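Search this site
Enter keywords
Go

Dretevura Songbird Survey: Progress Report to the Pirnura Fund
January 2025

You asked for a report at the halfway point, with an emphasis on what the money has bought. The short answer is bird seed, boots, two sound recorders and a very large number of spreadsheet rows. The long answer follows, and I have tried to keep it shorter than last time, when your office kindly described my report as "thorough."

Where we are

The survey set out to learn which small birds still use the hedges and ditch banks of the lower Dretevura valley in winter, and whether the hedges replanted with your first grant are doing them any good. We have walked all the routes promised in the proposal, except for the one that goes through a bull. The bull was not on the map. We have since moved that route one field to the east, where the hedge is thinner and the company is better.

As of the end of December the database holds 2631 separate bird records. Of these, 1706 come from the old hedges and the rest from the new ones. Before anyone at the Fund gets excited or depressed by this, the old hedges are longer, taller and have had a few generations' head start. Per mile walked, the gap is a good deal smaller, and in the stretch below the sugar works it closes completely. I would not put that in a press release yet. One mild winter can make anybody's hedge look good.

Little brown birds

The proposal included a sentence, written by me on a warm evening in July, saying that "all individuals will be identified to species." I would like to withdraw the word "all." The valley is full of small brown birds that leave one side of a hedge at the moment you arrive on the other. House sparrows are easy, being loud and having no shame. Wrens are easy once they start shouting. Then there is everything else, in poor light, going away.

We have dealt with this by adding a column called "brown, small." Our outside reviewer first objected to this column and then, after a morning on Route 4, asked whether it could be made wider. It currently holds about 70 records. I think that is respectable, and I would worry more about a winter survey that claimed to have none.
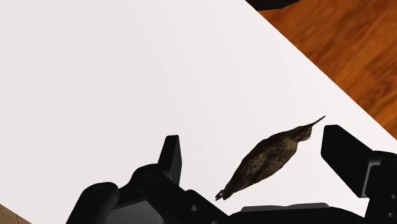 The sound recorders have helped more than I expected. We bought the Clenico units because they were the cheapest ones that could run through a frost, and they have done so, with one exception that spent nine days recording the inside of a flooded fence post. A dunnock that shows you nothing except a disappearing tail will often sing from the same spot at first light when it thinks you are in bed. Several birds have been promoted out of the brown column this way. We check each of these by ear. The software that came with the units has a touching faith in nightingales and finds them in December.

The replanted hedges

These were the real point of your grant, so I will give them their own section and try to behave.

Most of the new hawthorn and blackthorn took. The hazel did less well, and on the wettest stretch, near the Vītola pumping station, it did not do at all. We planted 50 hazels there on the advice of a leaflet. The leaflet was for a different kind of soil. We propose to put in willow and alder this spring, both of which can stand in water without complaint, and to pay for them out of the line marked "contingencies." I had hoped to spend that line on something more interesting.

Deer have been a nuisance. The plastic tree guards keep them off the stems but not off the tops, so part of the new hedge now has a neat flat finish that visitors compliment us on. It should grow out once the stems get above browsing height. In the meantime we have put up temporary fencing along the worst piece, using stakes left over from the first planting, which cost nothing apart from a Saturday and the skin on my knuckles.

Berries were scarce on the young plants, as you would expect at their age. The birds we do see in the new hedges seem to be using them mainly for cover and as a way of getting from one older hedge to the next. Since "joining up the old hedges" was the phrase in the proposal that got the most underlining from your side, I mention this with some satisfaction.

Money

We are slightly under budget. I am aware that this makes funders more suspicious than being over it, so let me explain. Travel came in low because two of our surveyors live inside the survey area and refuse to claim mileage for walking out of their own kitchens. Equipment came in as planned. Printing came in high. The route maps were meant to be waterproof and turned out to be water-resistant, a distinction that became clear on the first wet morning, and they all had to be done again.

We would like to carry the travel underspend forward into the summer visits, when we will need to be out at hours when no bus is running. A revised budget sheet is attached to the covering email. The totals agree with each other this time.

What comes next

The winter walks carry on until the end of February. After that there is a gap for planting, and then the breeding season visits begin, with the same routes and the same rules. I would like to add one more route along the old railway bank. It has the thickest bramble in the valley and has never been surveyed by anyone, probably for the same reason. It would need long sleeves and no extra money.

I should also flag that we have not yet held the public evening promised in the proposal. The hall was booked and then its boiler failed, and I did not think that people should be asked to care about wintering birds under quite such realistic conditions. A new date will go up on this page once the heating has been seen to work.

If the Fund would like to send someone out to see the hedges, they would be very welcome. Please ask them to bring boots and to ignore any sign that still points to the old Route 6. The bull is still there.

Comments (4)

hedgerow_gal
We back onto the stretch below the sugar works and there are definitely more sparrows than two years ago. More noise, anyway. Will there be a summer version of this report?

Marshside
Could have told you about the hazel. My father tried it down by the pumps and got one nut.

tern_over
"Brown, small" is the best category in any survey I have read. Half my own notebook would go in it. Which setting do you use on the recorders for dawn? Mine fills its card by breakfast.

Survey office
Thanks, all. Yes to a summer report. On the recorders, we run ten minutes on and twenty off, starting an hour before sunrise, and change the cards every other week. Marshside, if you know what else your father tried down there, please get in touch before we order the willow.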